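Rornovley Spills: read me first

Hello! I've been putting this little collection together since November, mostly at my own table, and it's all about one thing: drinks that have ended up somewhere other than in the cup. Puddles, drips, rings, splashes, that sort of mess. If you're after tidy kitchens, you want a different folder.

What's in it

There are 1,584 pictures, sorted into 171 short sets. Each set sticks to one surface and one kind of spill, and every picture has a line in notes.csv giving the set number, the surface colour, the colour of the liquid and whether there's a cup or mug in view. I filled those in by eye, so my "caramel" may well be your "light brown". Sorry in advance!

How I labelled things

A puddle is anything with a proper outline. Drops sitting apart from it go down as spots, even the tiny ones. If a lobe sticks out of the side but still joins up, it's the same puddle – I changed my mind on this halfway through and had to go back over 40 sets (never again). Old scuffs and specks on the surface are marked as "surface", and if I couldn't tell a speck from a dried drip I put "unsure" and moved on.

I haven't written down what the drink was. Tea with milk and coffee with milk look the same to me from overhead, so the column only has colour.

What's missing

Hardly any dark worktops, and no carpets at all. Clear liquids are thin on the ground too, as I kept losing the edges of them. The Menberg folder has 120 pictures with no surface colour filled in yet – I'll get round to it.

Using it

Help yourself for anything you like, just keep this file with it. Start with the pale surfaces, they're the easiest to mark up. 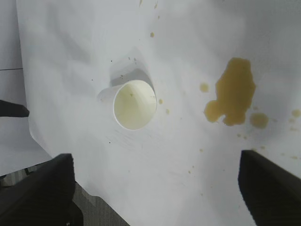 Pale surface, brown puddle with separate spots, white cup in view.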